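Ticket 1851 - Fika booking page logs guests out before payment
Opened: 2024-02-08
Raised by: Cecilia Tetteh, Cakton guest house
Status: open, then closed, then open again
Priority: high (was normal)

Original report

Guests pick dates, fill in name and address, press Pay and get sent back to the sign-in page. Basket empty. Two have rung me, one gave up and booked elsewhere. Works fine for me on the office PC. Doesn't work on my phone. Please look today if poss, half term bookings are coming in now.

Log

Asked Cecilia for phone model and browser. She sent the browser only. Fine, carry on.

Tried it on the test copy. No fault. Tried on live with a dummy booking, wifi: no fault. Live on mobile data: kicked out at Pay, first go. Second go same. So it's the live site and only off wifi.

Looked at session settings. Timeout is 60 minutes on test and 60 seconds on live. Somebody typed the number in the wrong box after the September upgrade, the old screen took minutes and the new one takes seconds. Changed live to 3000 seconds for now. Told Cecilia to try again.

Cecilia: "Better but not right. Got through once, then out again."

OK so two faults. Timeout was real but not the whole of it.

Checked the logs. Each time a phone gets thrown out its address has changed partway through the booking. Phone networks do that. Fika has a setting called Lock session to address, on by default, and it ends the session if the address moves. Explains why wifi is fine. Doesn't explain why nobody saw it before the upgrade. Old version maybe ignored it, can't find anything in the release notes.

Turned the lock off on live. Four dummy bookings on mobile data, all went through. Refunded all 4. Closed ticket.

Reopened by Cecilia

Card payments OK now but confirmation emails go out with the wrong arrival time. Says 3am. Guests are meant to arrive from 3pm. One chap has allready written to ask if we're serious.

Separate fault really, should be its own ticket, but leaving it here as it's the same page and same upgrade.

Email template is pulling the time in 12 hour form and dropping the am/pm, then the mail tool (Sirnirard) puts its own one on. Switched the template to 24 hour, so it reads 15:00. Sent a test to myself, fine. Sent one to Cecilia, she says fine.

Also while in there: the footer still has the old phone number. Fixed. 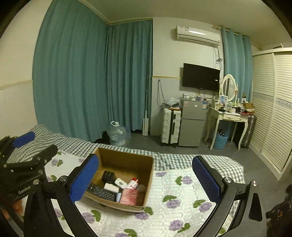
Next job on the same template is the What's in your room section, which Cecilia wants rewritten before the next lot of emails go out. At the moment it's one long paragraph copied off the old site and it runs straight into the cancellation terms on a phone screen. Will split it into short lines, one per thing, and put the wifi details at the top as that's what people ring about. Loose bits like the remote and the plug-in adapter can go under one heading, Small items, with a line asking guests to leave them in the cardboard box when they go. Cecilia to send final wording. Don't need it to be perfect, just need it before I turn the scheduled emails back on.

Cecilia: "Will do tonight. Can the cancellation bit be in bold?"

Yes but only if it's the one line. The whole thing in bold looks like shouting.

Scheduled emails paused until wording is in. Manual confirmations still going out with the right time.

Still to do

Put session timeout back to 3600 once it's been quiet for a bit.

Ask Dogbe (hosting) if anything else got reset in the upgrade. Rang, got the queue, gave up. Have emailed instead.

Compare all settings on test and live side by side, should of been done in September.

Cecilia to reply to the 3am guest. She says she's done it and he's coming anyway.

Waiting on: wording from Cecilia, answer from Dogbe.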